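Interviewing Working Artists, Session 3: Before You Switch On the Recorder
Notes by Issa Fakhoury

Welcome back, everyone! Last time we talked about finding a poet or a theater maker who will sit down with you, and a few of you have already written to people at the Bitar reading series (well done, I know those first emails are hard).

For this week, please read the artist's own work first, all of it if it's short, and write down 31 questions. Yes, I know, it sounds like a lot! Most of them will be dull, and you'll probably ask six. The dull ones are worth writing anyway, as they get you to the odd little question at the bottom of the page.
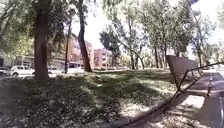
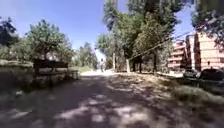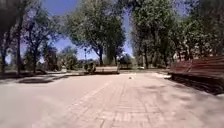
Lawn, path and plaza, partly in tree shade.

When you meet, let your person talk past the end of an answer. I once cut off a playwright in Flurkville in the middle of a pause, and I still wonder what she was going to say.

Your draft should run between 500 and 1,000 words, with a short introduction in your own voice. Keep the quotes as spoken, and mark anything you leave out.

Drafts are due 27 June 2026. Bring two printed copies, one for me and one for your partner to scribble on.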